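Curkberg grip fault

The Curkberg grip fault is the name usually given to a run of failures on the Lekota teardown cell at Wosthorpe, where a robot arm takes old workstations apart for their reusable parts. It was first noticed one August, when the arm began closing its fingers a little before it had finished coming down over the processor socket.

On most parts of a board an early grip does little harm, and so the fault went unseen for quite a while. Around the socket there is much less room to spare, and of the 144 boards handled that month, 47 were set aside with bent load plates or marked sockets.

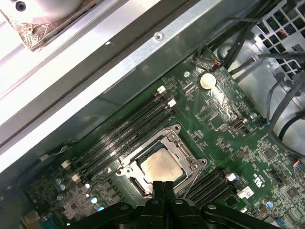

The cause was traced by Chantelle Potgieter, then the line's technician, to a height value carried over from the older Travitz program, which had been written for a shallower chassis and left the arm 2 millimeters too high when the close command was sent. She patiently repeated the move over 200 times before she was satisfied.

The value was corrected, and a force limit was added so that the arm now stops and calls for help if it meets resistance early. A similar fault on the memory latches was reported later and is generally treated as a separate matter.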